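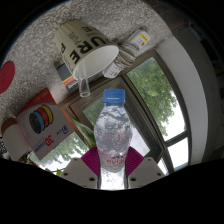
プラケテル

プラケテル(Plaketel)は、港町ムフポルト(Muvport)および内陸の隣町ブルストゥム(Brustum)で行われている、紙の訃報札を用いた死亡通知の慣行、ならびにその札自体を指す名称である。黒枠を刷った厚手の一枚紙に故人の氏名、生没年、遺族の続柄、葬儀の日時と場所を記し、町内の所定の掲示場所に貼り出す。新聞の死亡広告と内容が重なる部分もあるが、掲示の期間、文面の順序、撤去後の扱いに独自の取り決めがあり、両町では新聞広告とは別のものとして扱われている。

名称

「プラケテル」は、小型の掲示札を意味する土地の言葉に由来するとされる。ムフポルトでは札そのものを、ブルストゥムでは札を貼り出す行為を含めた一連の手続きを指すことが多い。両町の間で用法が一致しないため、町役場の文書では札を「訃報札」、手続きを「掲示通知」と書き分けている。口語では単に「札」と呼ばれ、「札が出る」という表現は人が亡くなったことを婉曲に伝える言い回しとして定着している。

歴史

起源については複数の説がある。有力とされるのは、船員の死亡を港の荷揚げ場で知らせるための書付けが、住民一般の死亡通知に転用されたとする説である。洋上で亡くなった者の知らせは遺族に届くまでに時間を要し、同じ船に縁のある家々へ一度に伝える手段が求められた。初期の書付けは手書きで、氏名と船名、死亡地のみを記した簡素なものであった。

印刷による札が広まったのは、ブルストゥムに活版印刷を営むノヴィツキ(Nowicki)印刷所が開業してからである。同印刷所は黒枠と定型句をあらかじめ組んだ版を用意し、氏名と日付を差し替えるだけで刷れるようにした。これにより、依頼を受けた当日のうちに札を渡すことが可能となった。現在みられる文面の順序は、おおむねこの版に従ったものである。ノヴィツキ印刷所には依頼控えの綴りが残されており、保存状態のよい319点が目録化されている。目録には文面のほか、依頼者の続柄、刷り部数、用紙の種類が採録されている。

電話の普及後、掲示による通知は一時衰退した。ムフポルトでは掲示板の一部が撤去され、札を出さずに新聞広告のみで済ませる家が増えた。その後、遠方へ移った親族のために札の写しを求める声が高まり、町が掲示板を再整備したことで慣行は維持された。

様式

札は縦長の一枚紙で、上部に黒の横罫、その下に氏名を大きく置く。氏名には旧姓を添えるのが通例であり、通称で知られた人物の場合は括弧に入れて併記する。続いて生年月日と出生地、死亡年月日と死亡地を記す。死因は記さないことが多いが、長い療養の末に亡くなった場合に限り「病を得て」と添える例がある。

遺族の欄は、配偶者、子、孫、兄弟姉妹の順に記載する。すでに亡くなった親族は「先立ちし者」として別の行にまとめる。この区分はブルストゥムで特に厳格であり、先に亡くなった配偶者の名を存命の遺族と同じ行に置くことは誤りとみなされる。ムフポルトでは行を分けず、名の前に小さな十字または黒丸を付すことで区別する。

経歴の記述は短く、職業と居住地の移り変わりを述べるにとどめる。人柄に関する評価は札には書かず、葬儀の場で読み上げられる別紙に譲る。供花や弔慰金を辞退する場合は、最下段に一行で記す。

掲示の手順

札を出すのは喪主または喪主から委任された者である。役場の窓口で死亡の届出を済ませたのち、掲示の許可印を受ける。許可印のない札は掲示板の管理者によって外されることがある。

掲示期間は14日間と定められている。期間中に葬儀が終わっても、札は満了まで貼り置かれる。雨で傷んだ札は同じ文面のものに貼り替えることができるが、文面を改める場合は改めて許可印を受けなければならない。氏名や日付の誤りを訂正するときは、元の札を剥がさず、訂正箇所を記した細い紙を脇に添える。

掲示板のほか、喪家が自宅の窓の内側に札を立てる習慣がある。通りに面した窓が選ばれ、葬儀の当日まで置かれる。窓に札を出すことは任意であり、役場の許可を必要としない。集合住宅では、玄関広間の掲示枠をこれに代える例が多い。
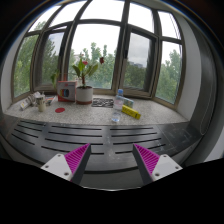

石の窓台を備えた張り出し窓

撤去と保存

期間を終えた札は喪主に返される。返された札は家族の記録とともに保管されるのが一般的で、祈祷書や写真帳に挟む家、婚姻や出生の証書と同じ箱に収める家などがある。ブルストゥムでは、札の裏面に会葬者が署名する習わしがあり、葬儀の出席者を知る手がかりとして家系調査に利用されている。

引き取り手のない札は町の文書庫に納められる。ムフポルトの文書庫では氏名の順に、ブルストゥムの文書庫では死亡年の順に配架されており、両町にまたがる家系を調べる際には双方の索引を照合する必要がある。閲覧は原則として自由であるが、遺族から申し出のあった札については一定期間公開が控えられる。

電子化

両町は2018年9月5日に訃報札の複写と索引の共同作成に関する覚書を交わし、同年12月から作業を開始した。対象は文書庫所蔵の札およびノヴィツキ印刷所の依頼控えで、最初の区分として500点が選ばれた。このうち100点については、印刷面の複写に加え、裏面の署名も翻刻されている。

索引の作成にあたっては、旧姓の表記の揺れ、出生地名の改称、通称のみで記された人物の同定が課題とされた。同一人物の札がムフポルトとブルストゥムの双方に掲示された例では、続柄の表記が一致しないことがあり、索引では両方の表記を併記する方針がとられている。存命の遺族の氏名は、公開用の索引には含まれない。

新聞の死亡広告との相違

新聞の死亡広告は掲載料が行数に応じて定まるため、遺族欄を省略したり、孫以下を人数のみで示したりすることがある。訃報札では紙面の範囲内であれば行数による差はなく、遺族の名を個別に挙げるのが原則である。また、死亡広告が葬儀後の礼状を兼ねる場合があるのに対し、訃報札は葬儀の通知に限って用いられ、会葬への謝辞は別の書状で行う。

日付の扱いにも違いがある。死亡広告では葬儀の日を先に掲げることが多いが、訃報札では出生、死亡、葬儀の順を崩さない。この順序のため、札は死亡広告に比べて生年月日の欠落が少なく、系譜資料としての利用に適するとされる。一方、札の記載は遺族の申告に基づくものであり、出生地については教会簿や戸籍類との突き合わせが推奨されている。

関連項目

死亡広告
会葬礼状
忌中札
系譜学
教会簿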